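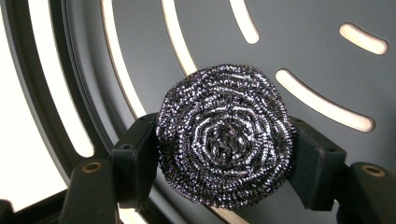

Support > Kitchen & Cleaning > Scourers and Pads > Closed tickets

Tuesday, November 16, 2021
Posted by a Cekeck customer, Flusatero cookware owner

Stainless scourer coming unwound and leaving grey marks on enamel

Hi there, me again (I wrote in March about the sink strainer, which is going great, thanks!). This time it's the stainless steel scouring pads, the coiled ribbon kind that come in the Wirnska pack of three. I've got two separate problems and I'm not sure if they're related, so I'll put them both in the one ticket and you can split them up if you need to.

Problem one is the unwinding. The outside rings go loose after a couple of weeks, and then the little loops catch on everything: fork tines, the edge of the grater, my good dishcloth. Once a loop catches it pulls out a long curly strand and the whole thing starts to lose its shape. The middle stays bunched up tight, it's only ever the outside that goes.

Problem two is grey marks on the inside of my Flusatero casserole, the cream enamel one. I'd burnt onions on the bottom (my own silly fault, I was on the phone) and went at it with the pad. The onions came off beautifully and left a patch of grey scribble behind, like somebody had been at it with a pencil.

What I've tried so far:

- Hot water and dish soap on the marks. No change at all.
- Bicarb paste, left for 20 minutes, wiped with a soft cloth. Lighter, but still there.
- Tucking the loose loops back under with a skewer. Looked lovely, lasted one roasting pan.
- Snipping off a strand that was hanging out. Don't do this! It shed bits of metal into the sink for days and I ended up binning that one.

Is there a trick to keeping them together, or is the pack a dud? And have I wrecked my pot?

Update, same evening

Thanks for the quick reply. Answering your questions in order. No, it's never been through the dishwasher. Yes, I do wring it out, pretty hard, same as I would a sponge, and I hadn't thought of that as a problem until you asked. It lives in the bottom of the caddy with the bottle brush jammed in on top of it, so that's probably not helping either.

I've read your note about keeping metal scourers off enamel and non-stick altogether. Fair enough. I went and looked at the packet and it does say so on the back, in very tiny letters, under the fold. I'd thrown my reading glasses on and everything and still nearly missed it. Maybe pass that along?

Second update

Okay, good news on the pot. I used the Ranjbar cream cleanser you suggested with a damp cloth, small circles, no pressure, and two goes at it took the grey right off. I held it up to the window and the enamel still has its shine, so I'm calling it metal rubbed onto the surface and no real scratches. Very relieved, that pot was a wedding present.

On the pad, I've opened a fresh one and I'm squeezing it flat in my palm under the tap and giving it a shake, no twisting. It now sits on the saucer by the taps. The loops at the edge are still a bit fringy but nothing has pulled out yet. I'm keeping it for the cast iron, the oven racks and the barbecue grill, and the enamel gets a nylon one.

Happy for you to close this. If it starts unravelling again I'll reopen it and send you the strand.

Status: Closed by customer

Related tickets
Rust spots on a stainless scourer left in the sink
Wirnska nylon pad gone flat
Can I use a metal scourer on a glass cooktop?
Burnt sugar in the bottom of a Flusatero saucepan
Sink caddy suction cups won't hold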